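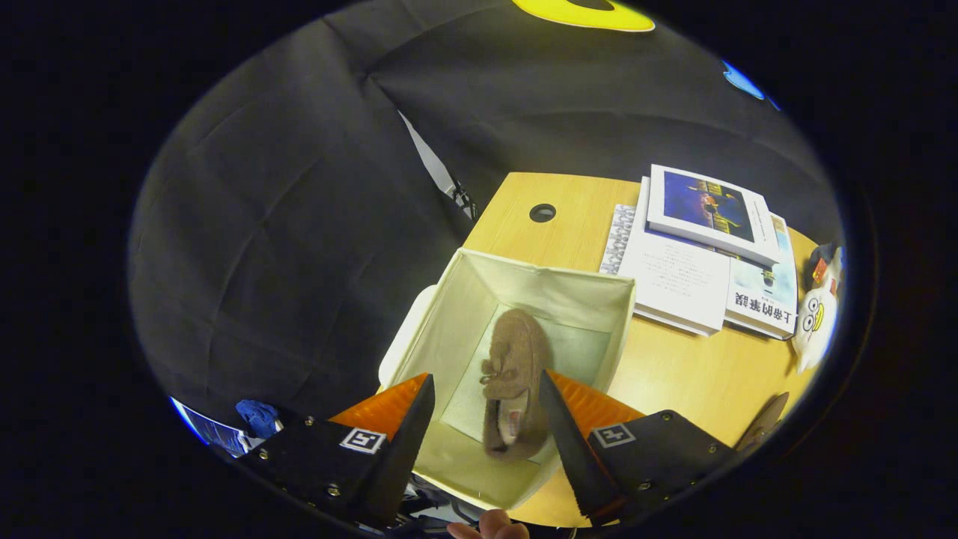 *A fuzzy slipper in a fabric bin, with the gripper fingers open above it. Books and a plush toy share the table.*

## What I brought home from the robot open day (tips, mostly!)

I went to the open day at Rellis expecting to gawk at machines for an hour and get a free pen. I did get the pen. I also came home with two pages of notes on storage bins, books and slippers, and I've been rearranging my hall closet ever since.

The part I liked best was the tidying table. Hefin Foulkes ran the demonstration and he was wonderful to listen to, partly because he kept stopping to talk about the stuff on the table and how awkward it all is. They teach the machines by doing the chores by hand with a gripper that you hold, over and over. He told us they had 537 goes at slippers alone before they moved on to anything else! After that many slippers you have opinions about slippers, and about what makes a bin easy or miserable to use. I wrote down everything I could.

### Bins

**Go soft-sided for soft things.** A cream fabric box like the one on the demo table gives a little when your knuckles hit it, and so does a slipper. I had hats and scarves in a hard crate at home for years and scraped my hand on it every winter. Swapped now.

**Leave the lid off anything you use daily.** Hefin's rule is that if you need two hands to put a thing away, it ends up on the floor. I tested this on my family and he's right.

**One layer only.** If you have to dig, the bin is too deep or you own too much. Mine was both.

**Check the rim.** Fabric bins get wavy along the top edge after a while. Slide a strip of stiff cardboard down inside each wall, between the lining and the outside if there's an opening, and they stand up again. A cereal box is the perfect weight. I did four of them in 19 minutes, including eating the last of the cereal.

### Slippers

- Put them in lengthwise, all pointing the same way. You'll grab a pair without looking.
- Pick them up by the sides, near the middle. Hauling them up by a bow or lace is how the bow comes off. (Mine went that way in May and I still haven't sewn it back on.)
- Brush fuzzy ones with an old, dry toothbrush before they go in the bin. Short strokes, heel to toe.
- Let them air overnight first if you've had them on all day - your closet will smell so much better.

### Books on a table

I'm a spreader. I lay my books out half on top of one another and then can't lift one without sending the rest sliding. A woman next to me from Drodcombe said she keeps hers in a pile with the biggest on the bottom and every spine facing her chair, and I've copied her. For glossy covers, a scrap of rubbery shelf liner under the pile stops it from creeping. Cut it an inch smaller than the bottom book and it won't show.

### Cords

If your table has one of those round cord holes in the top, use it! I'd had a lamp plugged in over the edge of a desk with a perfectly good hole in it. Feed the plug down first, then put a small clip on the cord underneath so it can't slither back.

### Practicing with tongs

My favorite idea of the day, and great with kids. Hefin suggested trying to put away a few things with kitchen tongs for 60 seconds. You find out very fast which of your storage makes sense. Wide openings are easy, narrow ones are maddening. My nephew Mao did the whole sock basket this way and asked for another basket. The soft silicone-tipped tongs work much better than plain metal ones, and they won't snag a knit.

### If you go

The next one is at Vindent, and I'm already on the list. Wear comfortable shoes, bring a notebook, and stand near the side of the table so you can see over people's shoulders. Ask questions - they love it. I asked how many different household things they want to work through and the answer was 1,000, so if you've got a strong feeling about how colanders should be stored, go and tell them.

I'm doing the linen shelf next. If you have a way of folding fitted sheets that stays folded, please write in, I've tried them all.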